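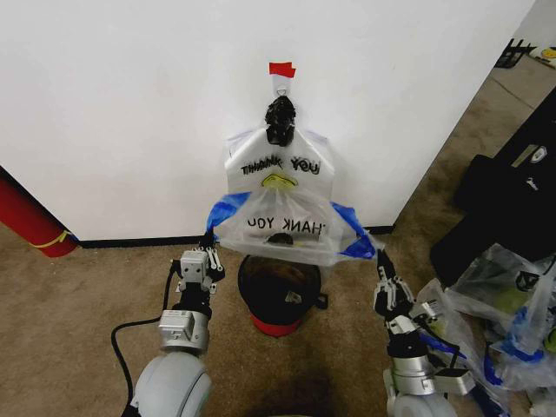 Skanov Puts Two-Armed Robots on Bag Duty at Goresgate Office

Skanov said in June that it has begun using two-armed robots for trash rounds at its Goresgate office. The robots hold plastic bags open by the handles and line the small trash cans kept at desks and in hallways. They work from 4 a.m., before most employees arrive.

The 13 people on the cleaning crew keep their jobs and their hours. Three of them have trained to supervise the machines, and their pay went up with the new duties. The others will spend more time on kitchens, restrooms and carpets.

"Lining cans means bending down all shift long, and the crew asked us to start there," said Pavithra Murthy, facilities manager at Goresgate. "Thin bags are still hard for the robots. When one gets stuck, a person steps in and finishes the can."

The control software comes from Salian. Skanov plans to bring the robots to its Bikum site next, after crew members there have had their own training.

Media contact: Skanov Press Office, Goresgate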